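年末の荷造りと、7月に泊まった宿のこと

2021年12月29日(水)

仕事納めが終わって、ようやく机の上を片づけている。引き出しの奥から夏の旅行の領収書が束で出てきたので、書きそびれていた宿の話を書いておく。7月に家族で泊まった、Pustineという湖畔のリゾートのことだ。正月明けにもう一度行くことになり、いま荷物を詰めているところでもある。

最初に断っておくと、宿から何かもらったわけではない。全部自腹で、二泊分の宿泊費も食事代も普通に払った。

Pustineを教えてくれたのは、前の職場で一緒だったミン・ダウンさんだ。うちの子が水遊びは好きなのに海の波を怖がるという話をしたら、湖と屋内プールの両方があるところならどうか、とリンクを送ってくれた。その日の夜に空きを調べて、平日の二泊を押さえた。土日はもう埋まっていた。

車で行った。途中のサービスエリアで昼を食べ、着いたのは三時少し前。チェックインは三時からで、ロビーにはすでに列ができていた。受付は二か所あり、右側は会員用なので一般客は左に並ぶ。案内板が柱の裏にあってわかりにくく、うちも最初は右に並んで並び直した。冬も同じ配置なら、今度は迷わないと思う。

部屋は267号室。二階のいちばん奥で、エレベーターからかなり歩く。荷物が多い人は台車を借りたほうがいい。台車は玄関の外、自動販売機の横に置いてある。部屋そのものは広くて、畳の小上がりがついていた。湖が見える側を頼んだつもりだったが、窓の半分は木だった。予約画面をよく読むと「湖側」と「湖ビュー」が別の区分になっていて、安いのが「湖側」だった。今回は「湖ビュー」で取った。差額は一泊で夕食のデザートくらいの金額だ。

初日は夕方からプールに行った。浮き輪の空気入れは更衣室を出てすぐの場所にあり、無料で使える。流れるプールは浅く、子どもの胸くらいまでしかない。スライダーには身長制限があって、うちの子はぎりぎり足りなかった。かなり粘って測り直してもらったが、だめだった。冬にはたぶん足りている。台所の柱で測ったかぎりでは伸びている。

プールの水温はやや高め。一時間もいると大人は少しのぼせる。売店で冷たい麦茶を買おうとしたら現金が使えず、ロッカーまでスマホを取りに戻った。リストバンドで部屋付けにできると知ったのは二日目だ。チェックインのときに説明された気もするが、列に並び直した直後で聞いていなかった。

夕食はビュッフェで、時間は二部制。うちは早いほうにした。料理の数は多い。よかったのは焼きとうもろこしと、湖で獲れるという小さい魚の唐揚げ。子どもは唐揚げとアイスだけで終わった。寿司は並ぶほどではなかった。サラダのコーナーが広く、妻は野菜ばかり三皿食べていた。

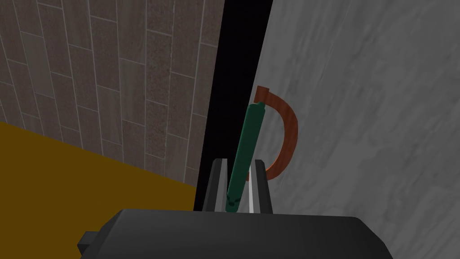 二日目の朝は、湖のほうに出た。カヤックの体験に申し込んであった。案内してくれたのはヤスミナ・ジョルジェヴィッチさんという人で、日本に来て長いらしく、説明は全部日本語だった。先に陸の上でパドルの持ち方をやって、それから二人乗りの艇に分かれる。うちは子どもと私が同じ艇で、妻は見学。定員は10人で、その日はほとんど家族連れだった。

同じ組にソン・ジフンさんという方のご一家がいて、お子さんの年がうちと近かった。岸に戻ってから子ども同士で石を投げて遊びはじめ、結局昼も一緒に食べた。湖畔の食堂は冷やしうどんがおいしい。カレーは普通。席は外のほうが涼しいが、アブが来るので虫よけは必要だ。

カヤックの所要時間は一時間半と書いてあるが、着替えを入れると二時間はみておいたほうがいい。靴は濡れる。サンダルの貸し出しがあるものの、子ども用のサイズは早い者勝ちだった。スマホの防水ケースは自分で持っていったものを使った。売店にもあったけれど、家の近くで買う倍の値段だった。

午後は雨になった。プールに戻る人が多かったようで、更衣室は混んでいた。うちは館内の工作教室に行き、木の板に湖の絵を描いてキーホルダーにした。子どもは青い絵の具ばかり使うので、先生に緑も使ってみたらと言われていた。できあがったものはいまも私の車の鍵についている。ニスが少しはげてきた。

夜は花火の予定だったが、雨で中止。代わりにロビーでビンゴがあり、妻が館内の売店の商品券を当てた。それで買った湖の形のクッキーは、帰りの車の中でなくなった。

最終日はチェックアウトが十時で、朝が忙しい。朝食会場は八時台がいちばん混む。七時すぎに行った日はすぐ座れた。プールはチェックアウト後も昼まで使えるけれど、濡れた水着を持って帰るのが面倒なのでやめた。帰りに道の駅に寄って桃を買い、家に着いたのは夕方だった。

さて、今度の冬の話。冬は湖のほうの遊びがほとんど閉まって、代わりに裏の斜面でそりができる。雪があるかどうかは天気しだいで、宿のサイトには毎朝の積雪が出ている。今朝見たときは全面で滑れると書いてあった。そりは現地で借りられる。手袋は貸し出しがないので持っていく。子どもの手袋は去年のが小さくなっていて、昨日あわてて買いに行った。

荷物でいま迷っているのは水着の数だ。夏は一人一着で行って、二日目に生乾きのものを着ることになった。部屋の浴室に乾燥機能はあるが、一晩で乾いたのは子どもの分だけだった。今回は二着ずつ入れるつもりで、そうするとバッグがもう一つ増える。冬は上着もかさばる。

あとはタイヤ。スタッドレスには先月替えてあるが、最後の登り坂が急だった記憶があるので、チェーンも積んでおく。宿に電話で聞いたら、坂は朝のうちに除雪が入るので、昼過ぎの到着なら大丈夫でしょうとのことだった。

夏にご一緒したソンさん一家にも連絡してみたら、冬は実家に帰るので次は夏に、と返事が来た。子どもに伝えたら、じゃあ夏も行くんだねと言われた。予約はまだしていない。夏の分は春先に受付が始まるそうなので、帰ってきたら日程を考える。

そりの様子と「湖ビュー」の部屋から何が見えたかは、戻ったらまた書きます。よいお年を。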